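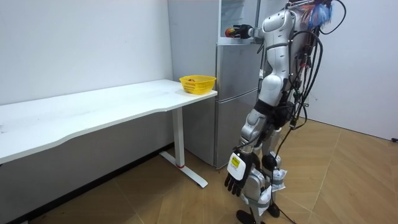

Filed under: Opinion, Workshop, Robots

People who build robots in a shared workshop spend too much on hands and too little on cables. I have done it myself, and I have watched most of our group in Mandville do it. We save up, buy the best hand we can get, and then tie the wiring on with whatever is in the drawer.

My own build, Rana, is a single arm on a post. I kept a notebook on it and wrote down every time it stopped when it should not have. By November there were 50 stops in the book. Only four were the hand. The rest were mostly connectors working loose at the shoulder, plus a few bugs I put in late at night.

Miloslav Ďurica disagrees with me. His view is that a cable can be fixed in ten minutes and a bad hand can't be fixed at all, so the money should go to the hand first. He has a point about the ten minutes. But I have lost whole evenings looking for the wire that needed them.
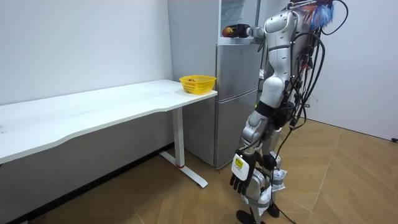 The other thing I would change is how we pick jobs for these machines. Fruit and a refrigerator are a good choice. A shelf has an edge, an apple rolls, and the elbow has to find room next to a door. Stacking blocks on a bare bench teaches you very little about a kitchen. I spent $428 on parts for a block-stacking rig from the Villanueva plans and learned most of what it had to offer in 14 days.

So my advice to anyone starting out is to buy a cheaper hand, put proper strain relief on every joint, and try a household job early. I plan to rewire Rana from the base up this winter, starting with the shoulder.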